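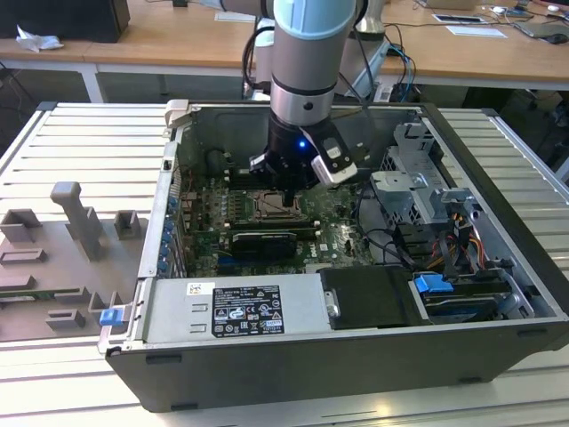
I have been a library person my whole life, so when our branch in Sesteck started sending out due date reminders by text, I was first in line to sign up. And I love it! I have not paid a late fee since July. But can we talk about the new catalog app for a minute?

It's called Prakus, and the library would very much like you to use it for everything. Holds, renewals, room bookings, story time sign-ups, all of it. The desk will still help if you ask, but there's now a little sign that says "Try it in Prakus first!" and I'll admit the exclamation point bugs me.

Searching is fine if you know what you want. I typed in a title last week and had my hold placed in 3 taps (beautiful, no notes). Browsing is another story. Ask it for mysteries and you get more than 1000 results, sorted by something called "relevance," and relevant to whom, I'd like to know? The first six were cookbooks. One of them was on pickling.

Compare that with the cart by the door, where Dexter Cabanatuan puts out whatever he feels like putting out. I have found five of my favorite books on that cart, including a memoir by a lighthouse keeper that I would never have searched for in a million years. No app was going to hand me that one.

My neighbor says I'm being old-fashioned, and that the Khondokar branch has gone all in on the app and everybody's happy. Maybe so. She also reads everything on her phone in bed, and I can't do that, my arms get tired.

So keep the app, please. Keep the text reminders especially, I'd be lost without them. I just want the sign to come down, and somebody at the desk who has time to chat, and the cart left right where it is. Oh, and if the search filters could learn the difference between a murder and a cucumber, I'd take that too.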